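Tips for teaching a kitchen arm by remote

Clear the bench before you start and wipe it down. Crumbs don't bother the arm but they bother you when you're trying to judge height through a small screen. Put the controller on its charger the night before.

Run your first sessions in the simulator. Pruder comes with one kitchen and you can change the benchtop colour in the settings. Do 11 clean runs of a single job before you move on to another.
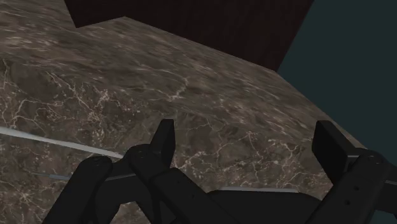
Glass is the hardest thing to pick up by remote. Your eye goes to whatever has the most contrast, and a clear edge has hardly any. Against brown marble with white veins through it, the rim of something transparent can pass for one more pale line, and with black fingers across the view you may only get a sliver of it. Switch to a plain grey bench while you learn, then go back to the marble. Open the fingers wide well before you come down.

Lower in small steps and stop between them. If you overshoot, back straight up and try again. Don't drag sideways.

Throw out any run where you hesitated for more than 2 seconds. The arm copies the pause along with everything else.

For guiding by hand, hold the arm at the wrist and keep your own fingers away from the joints. Set the speed limit to 100 mm per second for plates and cups.

Name your files by job and colour of bench. Back them up before you update anything.

Last updated 3 August 2018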